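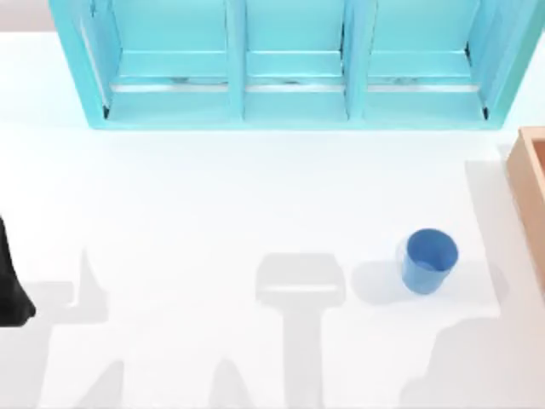 Simulated demonstration gathering is the practice of recording examples for a robot learning system inside a computer-rendered world instead of on physical hardware. A person, or sometimes a script, drives the virtual arms through a task such as moving a cup, and the software stores the camera views together with the joint positions at each step. The recordings are then used to train a program that tries to produce similar motions by itself. Supporters describe the method as cheap and safe. How well it prepares a robot for a real kitchen or office remains disputed.

Method

A session usually starts with a reset, in which the software places furniture and loose objects at chosen or random spots. The operator moves a pair of hand controllers or a small copy of the arms, and the simulated grippers follow. Views are commonly saved from above the table and from cameras near the grippers. A run is kept if a built-in check marks the task as done, and is otherwise thrown away or put aside.

The check is a weak point. It often tests only where an object ends up, so a cup that was shoved, dropped and nudged into place can count the same as one that was set down with care. Some groups review runs by hand, but this takes back much of the time that simulation was supposed to save.

The Jultent collection

Jultent is a set of two-arm household tasks released by the Orton project on March 15, 2022. The first release held 1,774 runs, of which 700 were made by human operators. The rest were produced by shifting object positions in those human runs and replaying the motions. The release notes gave one total for both kinds, and several later papers repeated it as if every run were a separate human effort. A revised set of notes in June listed the two kinds apart. 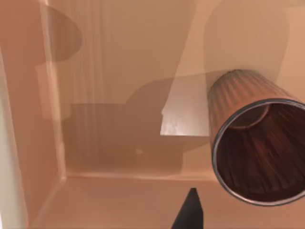
Views taken close to a gripper are among the more useful parts of such collections, and also among the hardest to learn from. A nearby object can fill much of the image and hide whatever the hand is meant to reach next. Shadows add to the trouble. Rendered light tends to repeat from run to run, and a system may come to rely on a shadow's shape when it should be following the object itself.

Criticism

The most common complaint concerns contact. Simulators handle free motion well and handle rubbing, slipping and bending poorly, and those are the moments when a grasp is won or lost. A Mthembu lab report trained 4 versions of the same system on Jultent and tried each on real arms. The best of them finished 18 percent of its attempts, far below its score in simulation. The Orton group replied that the real arms had been badly tuned, but did not publish a test of its own.

A second complaint is sameness. Plain tables, clean surfaces and a short list of objects make for tidy training and may say little about a cluttered room. Changing colors and textures at random is the usual answer – a cheap one, critics note, as it leaves the shapes and weights alone.

Related work

Giltness, a later collection, mixes simulated runs with a smaller number made on physical arms. Its authors report better results than with simulation only. The gain has not been separated from the effect of simply having more data.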